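Reviews > Laboratory Automation > Liquid Handling and Plate Transfer
July
Reviewed by Seung-woo Oh

Farkomero Plate Transfer Cell: Assessment for Shared Laboratories

The Farkomero cell is a bench-mounted arm with a parallel gripper, a perforated deck and a scheduling package. It moves well plates between fixed holders and the instruments beside them. The assessment was carried out at the Plasavov screening laboratory, where plate transfers had until this year been made by hand on both shifts. The supplier's simulation package, Ekel, is included in the price and was used to prepare every deck layout before it was put to staff.

Plasavov handled 600 plates during the assessment period. Before installation, each technician kept a personal method of stacking and marking plates, and the handover at 2 pm depended on a conversation between the outgoing and incoming staff. The cell requires every plate to have a named position, and the names used on the deck are the names used in the schedule.
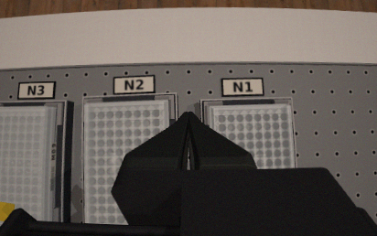

Staff were slow to accept this at first. Several considered the position codes less informative than their own notes, and for the first weeks both systems were kept in parallel. The paper notes have since been withdrawn. Technicians report that a handover now takes less time, although some also remarked that they know less about the history of a given plate than they did when they had carried it themselves. Managers considering the cell should take that remark seriously and leave room in the record for free comments.

Ekel is the stronger part of the product. A layout can be altered, run and corrected without occupying the bench, and the view from near the gripper is useful when judging clearances between neighbouring holders. Two technicians with no programming experience were able to prepare a working layout after a day of instruction. The menus are less satisfactory. Holder positions and arm positions are edited in separate windows, and a change made in one is not always carried to the other until the file is saved and reopened. 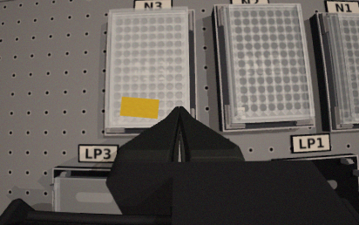 Deck layout in Ekel, with positions LP3 and LP1 in the lower part of the deck.

The effect on working patterns deserves as much attention as the equipment. No posts were removed at Plasavov. The early shift no longer begins with loading, and the hours released have gone to data checking and to the preparation of reagents. One member of staff asked to return to manual work and was moved to the sample reception area at her own request. Training was arranged within paid hours, and we would advise other sites to do the same.

The deck is supplied with 25 holders, and further holders cost more than we think reasonable. The annual support contract is priced at 1,225 per cell. The competing Jin unit is cheaper to maintain but is sold without simulation software.

Recommended for laboratories with a steady flow of plates and a settled set of protocols. Sites whose work changes from week to week should request an extended trial of Ekel before placing an order.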